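# Chapter 4: Moving and Setting Out Chairs

An office chair is one of the few pieces of furniture that gets moved every day. It is pushed back, turned, wheeled to the next desk and left there.

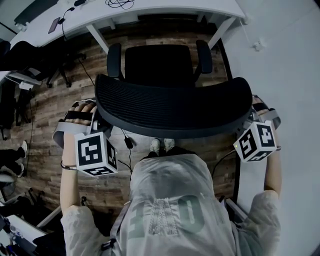
Most of this moving is done without thought, and in a home study that does little harm. In a building with many desks it becomes a regular job, and someone has to do it properly. This chapter deals with that job. It covers the parts of the chair, how to take hold of it, how to push it across different floors, and how to leave a room so that the next person can sit down and start work.

## What you will learn

By the end of the chapter you should be able to:

- name the main parts of an office chair
- choose a safe place to hold a chair before moving it
- push a chair over hard floor, carpet and a door strip
- set a row of chairs to an agreed plan
- report a faulty chair and take it out of use

You will need the room plan from Chapter 3 for the second exercise.

## 4.1 Why the job matters

The Zoloscombe office building is used as the main case in this part of the book. It has 3,373 chairs on its furniture list. The largest open room, called Millet, seats 36, and the training room next door seats 30. Chairs drift between the two all day. By five o'clock Millet is usually short and the training room has chairs standing in the aisle.

A chair in the wrong place causes small problems and sometimes larger ones. It blocks a walkway or stops a door from opening fully. A cleaner has to shift it before the floor can be done, and may put it back at a different desk, where the next user finds the seat set to the wrong height.

## 4.2 The parts of the chair

The names below are used through the rest of the book.

**Backrest.** The upright part that supports the back. On many chairs its top edge is curved, and a person standing behind the chair can place a hand at each end of the curve.

**Seat.** The part that carries the weight of the user. Check the front edge for splits.

**Armrests.** Some chairs have none. Where they are fitted, they may be fixed or adjustable. Adjustable armrests can slide or lift off, so do not pick a chair up by them.

**Column.** The upright tube under the seat. It usually holds the gas spring that raises and lowers the chair.

**Base and castors.** The spread legs and the small wheels at their ends. Hard castors are made for carpet and soft castors for hard floors. The Brellel range, which is used at Zoloscombe, is supplied with either.

## 4.3 Standing and holding

Stand behind the chair with your feet flat and close enough that you do not have to lean. Put one hand on each side of the backrest. Keep your elbows slightly bent and your toes clear of the castors.

Before you push, try the backrest with a little weight. If it tips, the tilt is unlocked. Lock it with the lever under the seat, or push lower down where the backrest is stiffer.

Push at a slow walking pace. Look at the floor ahead for cables, mat edges and bags. Move one chair at a time. Pushing 2 together saves a trip, but the bases catch on each other and the chairs swing apart at corners.

The Zorcombe training sheet, printed at the end of this chapter, sets out the same steps in short form. Read it once now and again before Exercise 4A, which is done in pairs on a hard floor.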